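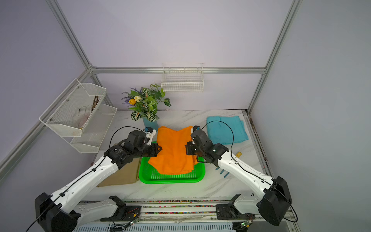
I'd been wanting to try the Kudau for months before Uyên Thái finally told me to just come over to Rindlow and stop emailing her. The Kudau is a two-arm benchtop kit for people who want to work on robot handling at home or in a small shop, and Uyên runs the support side at Lasby, the company that sells it. I turned up on a Monday with a list of questions and a very large coffee. She'd picked cloth for the demo, which I thought was brave. Cloth is horrible! She had an orange one sitting over a green plastic basket with a gripper at each side of it, and there was a vase of artificial flowers right there on the table too, so the arms didn't even get a clear run at the job.

"People always start with blocks," she told me. "Blocks are fine, I like blocks. But a block is the same block every time you pick it up, and then folks call me in a panic when they move on to a dish towel. So I'd like them to see a towel first, and see it go badly a few times, and then decide if they want one of these."

I asked how often it goes badly. She laughed and said it depends on who trained it and how patient they were that day. Lasby ships the kit with a starter program for picking up and dropping off soft things, and she's pretty open that it's only a starter. You're expected to show the arms your own stuff, on your own table, in your own light. Some buyers love that part. Some buyers (and I think I'm one of these) would really like the thing to know what a towel is when it comes out of the box.

"We get that a lot," Uyên said. "I had a man on the phone in June who wanted it folding his laundry by the weekend. I told him he could have it picking up his laundry by the weekend. He bought it anyway. He's very nice, he sends me videos."

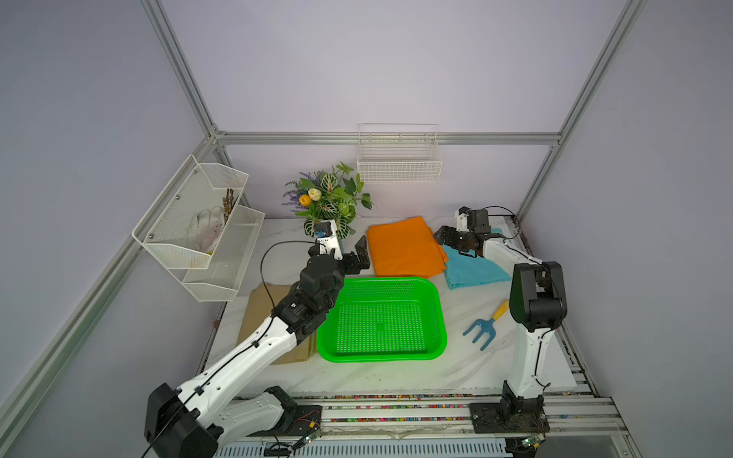 Setup was the next thing on my list. The website says 20 minutes, and I've been burned by numbers like that before, so I asked her straight out whether it was true. She said it's true if you've done it before and the rails are already on the table. The first time, set aside an afternoon. The arms bolt down to plates on the front rail, the cables clip along the links, and then there's a calibration routine she described as "boring but please don't skip it." The printed manual is 14 pages, and she wrote most of it herself after the first version, which had been put together by an engineer who left out the part about tightening the base. I read it over lunch. It's good! It has a whole page on cables, and I was glad to see it, having once watched a different arm yank its own plug out.

We got talking about Malabanan at this point, because anyone shopping for a Kudau has probably looked at the Malabanan kit as well. I expected her to be cagey. She wasn't at all.

"Their software is prettier than ours," she said. "I'll say that, my boss knows I say that. If you want one arm and you want it to look great on a screen, go get theirs. Where I think we do better is two arms at once. With cloth you want something holding one side while you sort out the other, same as you would with your hands. We spent a long, long time on that."

And that was what I noticed most once I had a turn at it myself. With one arm I kept bunching everything up. With two I could at least hold a corner still while I fussed with the rest. I wouldn't call myself good at it. My first try ended with the towel on the floor and Uyên very kindly looking at her phone. But I got a feel for how much to close the jaws, and she said that's the bit most people overdo - they squeeze like they're afraid of losing it, and then the cloth won't let go cleanly. 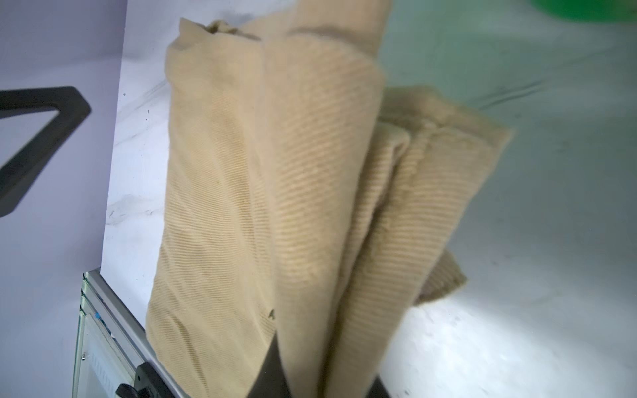 One of the Kudau's grippers holding the beige towel from below.

I wanted to know about fabrics, so I'd brought a few questions from readers. Can it do silk? "Not well," she said, before I'd finished asking. Slippery things slide out of the standard jaws, and Lasby doesn't sell a soft-tip version yet, though she says they're working on it and she wouldn't give me a date no matter how I asked. Thick toweling is easy to grab and annoying to put down neatly. Twill is her favorite. It has some body to it, it keeps a crease, and it doesn't cling to everything it touches. She's tested 20 different fabrics for the support pages and has strong opinions on all of them (ask her about fleece, but have somewhere to sit down).

Then there's the question of clutter. Most of the demo videos I've seen, from anybody, show a bare table with one object in the middle. My kitchen has never looked like that. Uyên said she leaves things out when she demos, things with leaves and handles and awkward shapes, and lets the visitor see what the arms do about it.

"If it only works on a clean table, you've bought yourself a job cleaning tables," she said. "I'd rather somebody watches it brush up against something here, with me, and asks me about it. Then we can talk about how you'd train around that. You can teach it to come in from the other side. It just takes more showing."

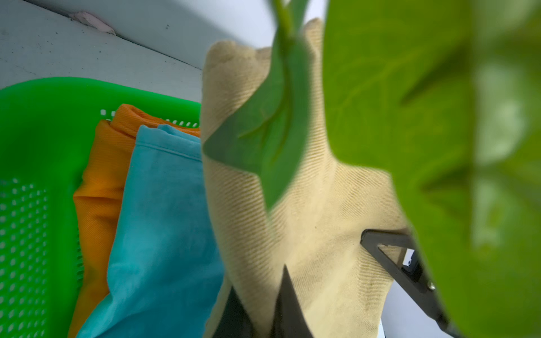 Turquoise and orange cloths in the basket, beige twill at the gripper, and leaves very close by.

We finished up on what happens after you've paid, which is where I get the most mail. Lasby gives you 30 days to send the kit back, and you don't have to keep every scrap of foam, only the box. Spare parts are sold one by one. Uyên was keen for me to mention that you can order a single joint motor and fit it yourself, with a video to follow along to, and that she made the video, and that her hands are cold in it and she apologizes for how long one of the screws takes. Phone support is her and one other person. They don't do weekends.

So would I get one? I'm leaning yes, with a table of its own and a spare afternoon for that calibration. My desk is too small and the dog is too interested. Uyên's offered to let me come back and try the starter program on my own pillowcases before I make up my mind, and I've already put a bag of them by the front door.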